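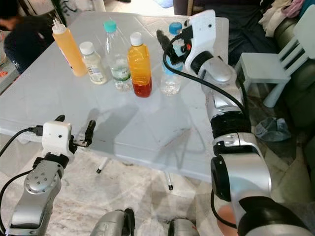
Fig. 1. Bottle task, two-arm setup. The right gripper is reaching towards the bottle with the blue cap.

Can It Tidy Up Yet? A term with two arms and a folding table
Jeptoo Muli
Final project report, 13 Jul 2025

1. What I wanted to find out

My question started out as "can a robot do my chores?" and my supervisor got me to shrink it, several times, until it was "can a robot move the drinks off a table without making a mess?" I was a bit sulky about that at first. By the end of January I could see why she'd done it, because even that version kept me busy right up to the deadline.

I picked bottles because every house and every corner shop has them, and because clearing or restocking them is the sort of job people assume is easy. You grab it, you lift it, you put it somewhere else. My little brother could do it at four (with some shouting).

2. The bottles

I didn't want a set of identical ones. In Fig. 1 there are five in a row, and they're a nicely awkward bunch: a tall orange squeeze bottle with a pointed nozzle, a short squat one with a white screw cap, two clear water bottles and an orange-coloured drink between them. The squat one needs a lower grip than its neighbours, and the clear ones are a pain for the cameras -- you're asking the software to find the edge of something you can see straight through.

The software side was Girance, which plans the arm movements, plus a small labelling tool called Forkum that I used for marking up the recordings. I tried Ragab for the planning first and gave up after a fortnight. That may have been me and not Ragab, to be fair!

3. How I ran it

One attempt meant one bottle: reach, grip, lift, and set down inside a taped square. If it fell over, landed outside the tape or I had to hit stop, that was a fail. I did 86 attempts with the final settings. I also have 371 clips from earlier on, when I was changing something nearly every time, so I haven't used those for the results.

4. What happened

Out of the 86, 46 were clean. Of the rest, 17 were bottles knocked over before the gripper had even closed, mostly a neighbour getting nudged on the way in. I'd spent weeks worrying about grip strength, and the real trouble was elbow room! Spacing the bottles out helps loads, but then you've tidied the table for the robot before it tidies it for you.

The rest of the fails were a mixture of missed grabs, drops and me panicking.

5. So, chores?

Not in my house, not yet. I'd trust it with one bottle on a clear table while I stood next to it. Kikport, the shop I worked in over the holidays, has shelves where the bottles touch on both sides, and I can't picture this setup managing a single row of those.

If I had another term I'd use the second arm properly. In my runs it mostly waited its turn, and I think it could hold a neighbour steady while the other one reaches in. I'd also like to try half-empty bottles against full ones, which I only thought of while I was writing this up.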